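3.2 Collecting demonstrations in simulation

All demonstrations were gathered in the Clilovmont simulator, using a model of a single Franka arm on a fixed stand. Each episode starts from a layout drawn from a pool of 200 room arrangements. The layout sets the furniture, the objects and their starting poses. Objects may lie on the table or on nearby furniture, so the policy sees hard and soft-looking surfaces at different heights and under different lighting.

Two operators drove the arm through the Sturneck teleoperation interface. They were given a short written instruction for each episode and were free to choose their own grasp and approach. We did not ask them to move at a set speed. Joint positions, gripper state and rendered views were stored at every control step – the raw contact forces were dropped to save space. 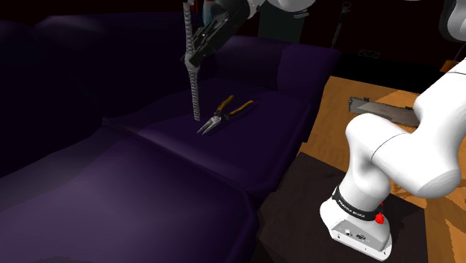
Figure 4. A rendered view from a chain episode. The gripper holds a segmented chain over a sofa seat, with a pair of pliers lying on the cushion.

Chains needed separate handling. A rigid tool can be described by one pose, but a chain hanging from the gripper has a shape that changes with every motion of the wrist. We therefore stored the pose of each link along with the pose of the hand. Episodes in which links passed through each other or through a surface were removed by an automatic check, and the rest were reviewed by hand.

After review, 457 episodes remained. Of these, 26 were chain episodes, fewer than we had planned. We kept them in the training set at their natural rate and report results for them separately in Section 5. Layouts used for testing were held out before collection began, and neither operator worked with them.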